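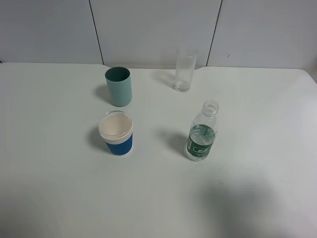 Tea tastes flat since we moved, is it the water?

kettleside
We moved house in November, only 16 miles, but we've gone from soft water to very hard. Same tea, same kettle, same milk, and every cup tastes dull. There's a film on top if I leave it more than a few minutes, and it leaves a brown ring that needs scrubbing. The water company's page gives 177 mg/l of something but I don't know if that's high. Before I spend money on a filter, has anyone else gone through this and what did you end up doing?

marrowfat
Film on top is hard water, no question. Check what the 177 refers to. If it's calcium carbonate you're moderately hard. If it's calcium on its own that's extremely hard. The page should have a table with both.

Try a jug filter for a month before you do anything involving a plumber. We use a Tindora one, the ordinary size that goes in the fridge door. The film went on the first day. Cartridges last us three to four weeks, whatever the dial on the lid says.

old_spout
Change the tea first. It's cheaper. A lot of blenders do a version for hard water and it's usually stronger and maltier. What you're drinking was probably fine for soft water and is now too delicate. I've lived in a hard water area for 27 years and never owned a filter. Strong Assam, five minutes, no trouble.

marrowfat
A stronger tea covers it up. The film is still there.

old_spout
Put the milk in and you won't see it.

kettleside
Looked it up again, it's calcium carbonate. So moderately hard? The plumber who came about the boiler called it "very hard" but he was also trying to sell me a softener.

dripfeed
The names for the bands differ depending on whose chart you read. 177 would be called hard on some and moderately hard on others. Anyway, don't drink from a softener without reading up on it. The usual sort swaps the calcium for sodium, and most people have a separate unsoftened tap in the kitchen for drinking. So it would save your boiler and do nothing for your tea.

We had a Plesamard softener put in at the last house. Happy with it for the shower and the washing machine. Tea was exactly the same as before because the kitchen cold tap was left on the mains.

harbourlight
Do a proper test before you buy anything. Get a bottle of low mineral water from the supermarket (look for the dry residue figure on the label, you want it low), boil it in a clean pan and not in your scaled up kettle, and make one cup with that and one with tap water. Same bag, same time, no milk to start with. Get someone else to pour so you don't know which is which. If you can't tell them apart then the water isn't your problem.

I did this with filtered, tap and bottled and could pick out the tap every time. Filtered and bottled I mixed up.

old_spout
Black tea with no milk isn't how most people drink it though, so what does that prove?

harbourlight
I said to start with. Add the milk afterwards and taste again.

pennyroyal
Has the kettle been descaled since you moved? Citric acid, a heaped tablespoon in half a kettle of water, bring it to the boil, leave it twenty minutes, then rinse it and boil fresh water twice and throw it away. Don't use vinegar unless you like your tea tasting of chips.

Also what are you drinking out of? I found the brown ring much worse in my old mugs where the glaze had gone. I bought a couple of Lapointe ones and they wipe clean.

marrowfat
The mug makes no difference to the taste.

pennyroyal
I said the ring.

kettleside
Kettle was descaled last week. It helped for a day or two.

Did the test this morning, with my other half pouring. I got it right all 3 times without milk. With milk I got two out of three, so less obvious, but the bottled one was still brighter in colour. The tap one looked grey next to it. So it is the water.

dripfeed
Then jug filter. Change the cartridge when the film comes back and ignore the timer.

old_spout
Or buy a different box of tea for a few quid and see.

kettleside
I'll do both, tea first as I need some anyway. Does anyone know a decent loose one for hard water? The only proper tea shop near us is in Flellevside and they don't list what suits what.

old_spout
Ask for a broken leaf Assam, or a Kenyan if they have one. Avoid anything sold as light or afternoon. Rounded teaspoon per cup and don't be shy with the time.

harbourlight
Agree with old_spout on that, if not the rest. Kenyan holds up well. Darjeeling is a waste of money in your water unless you filter.

kettleside
Update after a couple of weeks. The Kenyan is a big improvement, almost as good as what we had before. Film still there. Got a jug as well and with both it's back to normal, so that's what I'm sticking with. Cartridge is on day nine and no film yet.

marrowfat
Good. Keep the jug in the fridge if there's room, and fill the kettle from it fresh each time.

pennyroyal
And you'll hardly have to descale now. I'm down to every couple of months.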